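Chapter 8
Power, Cabling and Floor Layout for a Mobile Manipulator Cell
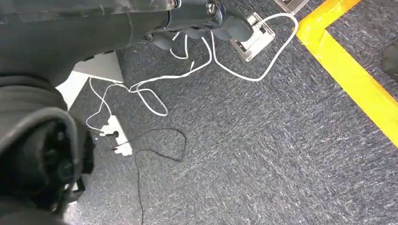

Most faults reported in the first weeks of a cell's life are supply or cabling faults. They are often logged as something else: a controller that restarts on its own, a gripper that drops its connection, a base that stops short of its taught position. The cell used throughout this chapter is the one at the Otholm training site, which stands on carpet tile over a raised floor and draws its power from outlet boxes set into the floor. An arrangement of this kind is easy to install and easy to let slip. White cables lie in overlapping loops between the outlet box and a power strip, and a thin black cable runs from the strip across open carpet, while the yellow tape marks a corner on the floor and does nothing to hold any cable in place. The arm can reach over all of it. Before any program is loaded, the technician should be able to say what each of those cables feeds and what happens if it is pulled.

After working through this chapter you should be able to:

draw a supply diagram for a single cell, from floor outlet to load;
mark out a working area and keep cables clear of it;
inspect plugs, strips and outlet lids on a fixed schedule;
isolate the cell and prove it dead before moving any lead.

8.1 The supply path

A supply path is the full chain of connections between the building circuit and a load. In a small cell it usually has three or four links – outlet, strip, adapter, device – and each link is a place where a plug can work loose. The path should be kept short. One strip may be fed from a floor outlet; a second strip must never be fed from the first. The charger for the mobile base is given an outlet of its own, as its load varies widely during a charge cycle and can mask other faults on the same strip.

Each lead is labeled at both ends with the same number. The Otholm cell has 12 numbered leads, listed in Table 8.1 with their length and load. Leads that cannot be matched to the table are removed and are not put back until they have been identified.

8.2 Slack

Slack is needed wherever a lead crosses a joint or follows a moving base. Elsewhere it is a hazard. Loose coils can catch on a wheel or on a lowered gripper, and the strain is then passed to the nearest plug. Surplus length is folded flat, tied at two points and stored outside the tape. Leads that must cross the working area go under a low cover fixed at both ends.

The maintenance log kept for the sister cell at Hutchins shows the effect. In the year before its floor was rearranged, the log recorded 11 unplanned stops, of which eight were traced to a plug partly drawn from its socket. The floor was rearranged in March, and the taught positions were checked again afterward.

8.3 Floor marking

Tape marks the limit of the area that the base and arm may occupy during a run. It is laid from measured points – never by eye – and replaced when an edge lifts.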